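**Kaltivberg mine memorial day: does anyone still want the speeches?**

**pitwheel_left** wrote:

Council notice went up Oct 16, 2020 and I cant be the only one who read it twice. They want the national day parade and the mine memorial on the same morning, same square. Flags at ten, wreath at eleven, brass band in between. And the governor's office gets 4 speaking slots. Four! The families get 2.

My grandad went down at Kaltivberg. Not there to hear about the road budget.

**softlanding** wrote:

Sorry but it's always been close together. October is October. You can be proud and sad on the same day, people manage it.

**pitwheel_left** wrote:

Same day fine. Same hour no.

**Bruluvside_bus** wrote:

Coming from Bruluvside so tell me if I've got this wrong. The notice says 200 seats in front of the stage, reserved. Reserved for who? Last time my mum stood the whole way through behind a barrier. She's not young. Rows of empty chairs with paper names on.

**tilly_on_nights** wrote:

Those were for the ministry people who didnt show. Every time.

We stopped going, we do it at home now. Radio on for the minute's silence, phone off, proper sit down. Front room's been the spot for it the last few years 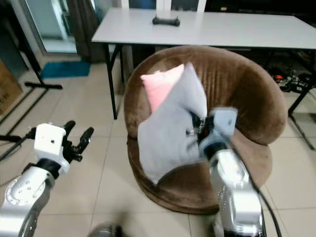 ### Page 2

**softlanding** wrote:

@tilly_on_nights that's nice but if everyone stays home the square is just officials clapping each other. Which is how we got here.

**tilly_on_nights** wrote:

Not my job to fill the square for them.

**oldlampman** wrote:

Some facts as this is going round in circles.

- The mine memorial was never a state event. Started by the union lodge at Tyagi, on foot, no stage.
- The state took over the sound system first, then the running order.
- 105 names on the stone. They used to be read out in full. Cut two years back "for time".

It's the third one that gets me. They have time for a band.

**pitwheel_left** wrote:

^ this. Read the names. Thats all I want.

**greyharbour** wrote:

Going to disagree a bit. I was at the last one and the president's message was short and fine, said the right things about the widows, didn't go on. The problem was the local lot after. Don't lump it all together.

**oldlampman** wrote:

Short and fine and written by someone who spelled the village wrong on the printed sheet. I kept mine.

**greyharbour** wrote:

OK, fair, didn't see the sheet.

**Bruluvside_bus** wrote:

Has anyone asked Flallau how they do it? Cousin there says they moved the parade to the afternoon after the flood year. Morning just for the dead, no microphones, then everyone goes for soup and the flags come out later. Nobody called it unpatriotic.

**softlanding** wrote:

Flallau has a quarter of the people and no TV coming. Here the broadcast slot is the morning, thats the real reason and it won't shift.

**pitwheel_left** wrote:

So we bury it under the broadcast slot. Great.

**softlanding** wrote:

I didn't say I liked it. I said it wont shift. Pick something you can win. Ask for the names back.

**oldlampman** wrote:

Agree with that. Letter to the council, names in full, families' seats at the front, no more than that. I'll draft tonight and put it in the docs section. Anyone who wants to sign, reply with your village, not your surname.

**tilly_on_nights** wrote:

I'll sign. Still staying home mind. Might do the floor this year if the chairs run out, the whole street's talking of coming round

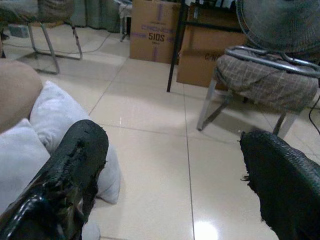 *white pillow, tiled floor*

**greyharbour** wrote:

Sign me too. But can the letter not have a go at the band, half of them are miners' kids.

**oldlampman** wrote:

Band stays out of it. Draft is up, first version, be kind about the commas.

**Bruluvside_bus** wrote:

Read it. Second paragraph says "forteen minutes", fix before it goes. Otherwise yes. Bruluvside, one signature, probably two if mum gets her glasses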